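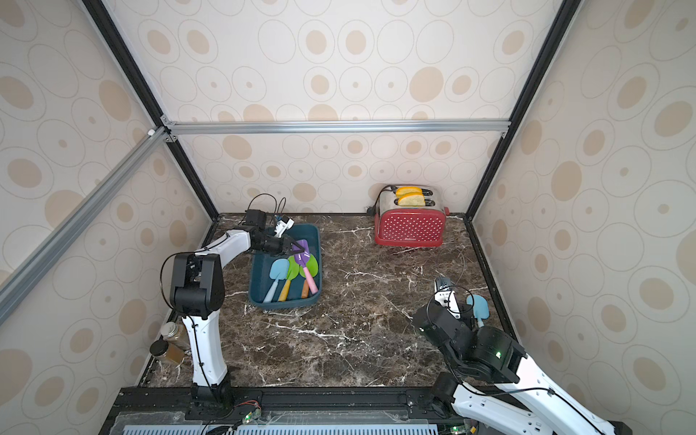 A purple spatula with a pink handle, gripped in the dark teal tray by the left arm.

Home Travel Food Weekends Subscribe

4 min read

A slow weekend in Hanside

The train to Hanside takes 90 minutes and stops everywhere. We went in March, when half the seafront was still shut and rooms were cheap. Ours looked over the harbour and had a kettle, two mugs and a radiator that clanked until midnight.

On the first morning we took the number 62 bus to the foot of Dosadberg. The hill is 629 metres high and the path is steep from the gate onwards. Take a coat. It was mild in the car park and blowing hard at the top, and we ate our sandwiches behind a wall.

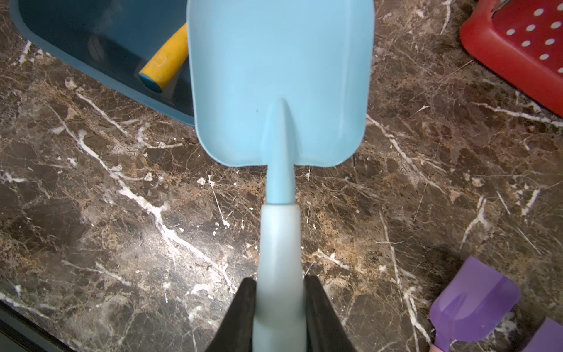 The walk down by the reservoir is longer but easier on the knees. We missed one bus and had tea at the farm shop while we waited for the next.

Dinner was at Đàm, a small Vietnamese place behind the station. It has four tables and doesn't take bookings, so get there by six. The fish soup was very good, and the bill came to around half what we had paid on the front the night before.

The Ukico ferry across the bay starts again at Easter. We'll go back for that, and stay an extra night.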